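# Where do the hats go? Report on our sorting project

Course: Storage and Everyday Objects, taught by Birutė Pärn
Work done by me and Zohreh Vahidi, report written by me (Zohreh made the tables in the appendix)

Our topic was hats. Soft ones mostly, the kind that pile up on a shelf by the door and get squashed under scarves until you can't find the one you want. We wanted to see how people sort them into boxes when the boxes have different colors and no labels, and what shape the hats are in when you take them out again.
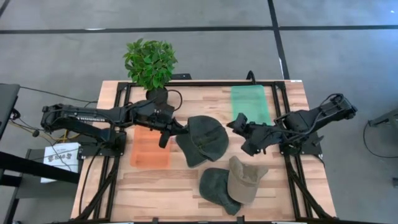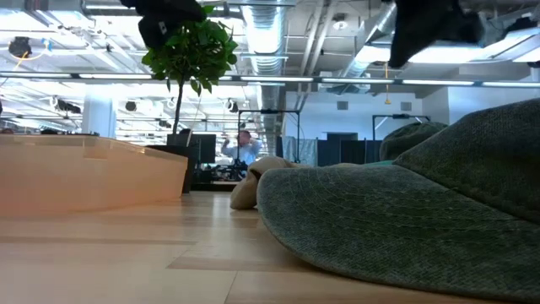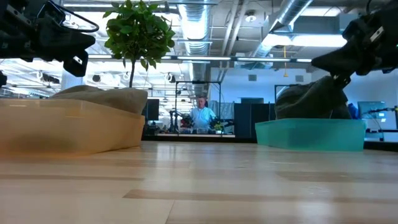
*The light wooden table, with greenery behind it. The top picture has three hats on the table; in the bottom one there is gray-beige cloth in the orange bin and dark cloth in the teal one.*

## How we picked the topic

My original idea was shoes. Zohreh said half the class would do shoes, and she was right, there were two other shoe reports. Hats came up because my aunt runs the costume room for the amateur theater in Wirklow and she complains about them every February, when the winter play is over and everything comes back in shopping bags. She has 51 hats on her list. I got to borrow some of the soft ones (no feathers, no veils, nothing with a wire in it) on the promise that they'd come back clean.

We wanted boxes you can see a bit of color through, so you get a hint of what's inside. Zohreh's thinking was that a closed cardboard box becomes a box of mystery after a week, and I agree, I have several.

## The rules we used

We kept it short for the people who helped us:

- One orange box, one green box. No labels.
- Put every hat somewhere. You can't leave one on the table.
- Don't ask us which box is correct.
- When you're finished, tell us what your system was.

The last rule gave us the best material by far! I had expected people to say "light ones here, dark ones there" and be done. Plenty did. But we also had winter and summer, stiff and floppy, "hats I would wear" and "hats I wouldn't," and one person who sorted by whether the hat had a brim and then got stuck for ages on the cap. Is that a brim? A visor? She put it in with the brims and then asked if she could change it. We let her.

## What happened with the colors

In total 14 people tried it, which is small, so please read the rest with that in mind.

The color of the box pulled people along more than we'd guessed. A green hat wants to go in a green box, even for someone who has just told you they're sorting by season. Zohreh noticed this first and I didn't believe her until I watched for it. Then we swapped the two boxes left and right for the second half of the group, and the green hats followed the green box to the other side. The beige and tan ones tended to go into the orange box, I suppose because orange is the warmer color, but we never asked people directly about that and we should have.

Knit hats were the undecided ones. They have no brim and they squash down to nothing, so people saved them for the end and then stuffed them into whatever gap was left. My aunt says this is exactly how she loses them.

## Squashing

The second part was about shape, and I have to admit I enjoyed it more than the first. We left hats in the boxes overnight and compared them with how they'd been before. We had a scale from 1 (fine) to 5 (sad).

Wide brims did badly when they went in standing up. If a brim is bent against the side of the box it keeps the bend, and you have to press it flat with your hands or steam it. The same hat laid brim down on the bottom came out nearly the same as it went in. Knit hats scored 1 every time, you can do anything to a knit hat. Caps were in between — the front part is sturdy but the crown caves in if something heavy sits on it.

We also found out (by accident, the evening we ran out of time) that a soft hat tucked inside the crown of a bigger one keeps the bigger one round. This saves a lot of space too. My aunt already knew, of course, and was a little smug on the phone.

## Problems

We argued over what counts as full. Zohreh says a box is full when the stuff reaches the rim. I say it's full when things fall out. In the end we used her version for the tables, so any box heaped over the rim is written down as "over." My notes from the first afternoon use my version and I had to go back and fix them.

The steaming took longer than planned. I'd also make the scale simpler next time, because the difference between a 3 and a 4 depended on which of us was looking.

## What we would suggest for the costume room

Brims at the bottom, flat, with something soft in the crown. Caps next. Knit hats in a box of their own, or inside the others, but then write it down somewhere. If the boxes are colored, let the color mean something, since people are going to act as if it does anyway.

My aunt has tried the first layer so far. She wants a third box for berets, which we didn't test. Zohreh has two at home and is bringing them over so we can add a page before the final hand-in.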